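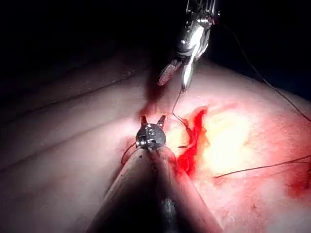
Two instruments and suture thread over soft tissue, jaws open.

Category: Training & Equipment / FAQ
Updated August, by the Pemivier support desk

What is the Stondinis service?
A suturing practice package for hospitals and teaching centres that already have a surgical robot. We supply the instruments, the lesson plans and a reviewer who marks your recorded sessions.

Does it include the robot?
No. You need your own console and arms. Send us the model before ordering and we'll confirm the fit.

How long do instruments last?
Each one is rated for 15 sessions. After that the grip on the jaws can wear, and needles start to turn in them. Replacements come from our Jiltuvier warehouse.

Can I mix jaw types?
Yes. Many trainees use a textured jaw for holding and a finer pointed pair for picking up thread. Either arm takes either type.

What does it cost?
The starter package is $1339 per trainee. Centres enrolling a full group pay a $500 deposit, and the balance is invoiced after the first review.

How much video can I send in?
Up to 3000 minutes a year per centre – unused minutes don't carry over.

Who marks the sessions?
Reviewers with a surgical background. They comment on thread handling, knot tension and how close the instruments come to each other. Marks go to the trainee and the program lead only.

What is the Wi add-on?
An optional foot pedal that bookmarks the recording while you work. It's sold separately and needs its own cable.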